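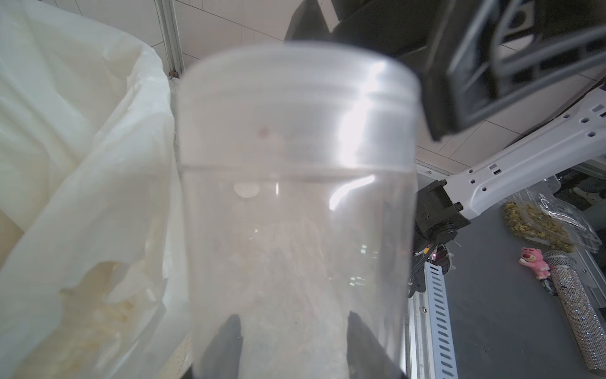 *The clear jar between the two fingers, with the bag on the left.*

I promised to write down how I look after our two-arm cell, and I have been slow about it. My colleague Siamak Arabzadeh is taking over the cell in March, and he asked me three times already. So I put it on the blog, where I can also find it myself.

The cell is a small one. Two arms, one rail, tiled walls on three sides. We call it Kuruc, after the old project name, and the label stayed in all the scripts.

## The fingers

I start with the fingers always. With a smooth plastic jar you learn very fast if the fingers are good. When the pads are dirty, the jar turns a little while it is held, and then the arm brings it to the bin with the wrong angle. I wipe the pads with a cloth and alcohol before every session and again after 30 runs. Before, I did it only in the morning. It was not enough, especially with the dry crumbly stuff, which makes a fine dust and goes everywhere.

Then I close the gripper slowly with no object and look at the tips from the side. They must meet together. If one finger arrives first, I loosen the screw, push the finger straight with my hand and tighten again. I did this wrong for a long time because I tightened with the gripper open. Please close it first.

## The cables

The cable at the wrist is the part I worry for. It needs a big arch over the joint, so that the wrist can turn to both sides and nothing pulls. Last winter I made this arch shorter because it looked more tidy. After 12 hours of work we had a camera that disappeared and came back, and I spent a whole evening to search in the Vikeo logs for a software problem. It was the plug. Now I leave the arch high, also if it looks a bit silly.
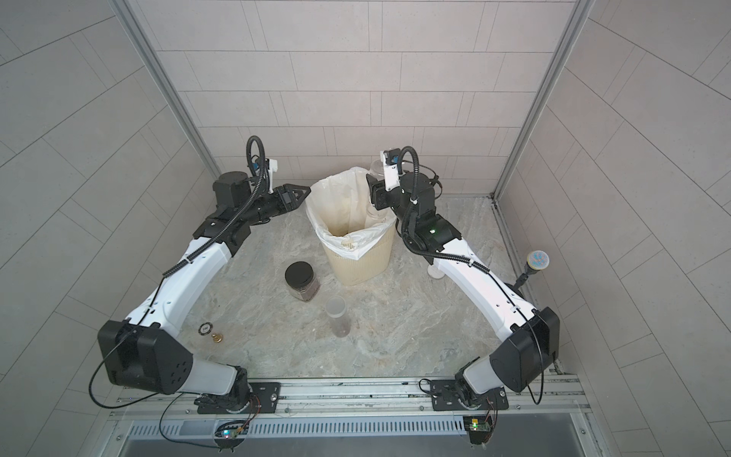

*Both arms at the bin. The cables go up over the wrists in a high loop.*

## The rail and the mounting plates

Both arms stand on the same rail at the front. This is good for the alignment and bad for the vibration, because when one arm stops hard, the other feels it. I check the bolts of the mounting plates with the torque key, left arm first, then right. I mark each bolt with a paint pen. If the line is broken, the bolt has moved.

One time the right plate had moved by a very small amount and the pouring position was off by 17 millimeters at the bin. I changed 286 lines of saved positions before I thought to touch the bolts. Siamak, do not do this.

The little circuit boards under the plates should have their LEDs on before you enable anything. Also look if the thin wires there hang free and are not pinched behind the rail.

## Cleaning the floor

The brush lives inside the cell, on the right side. We switch off the motors before we reach in, every time, also for ten seconds. The back corner on the right has a gap and the crumbs collect there. I have ordered a rubber strip from Cavaso to close it, but it is still not here.

Change the bag in the bin before it gets heavy, and fold it well over the rim. If it stands up, a finger can catch it.

Next time I want to write about the calibration of the wrist cameras. I must first understand it better myself.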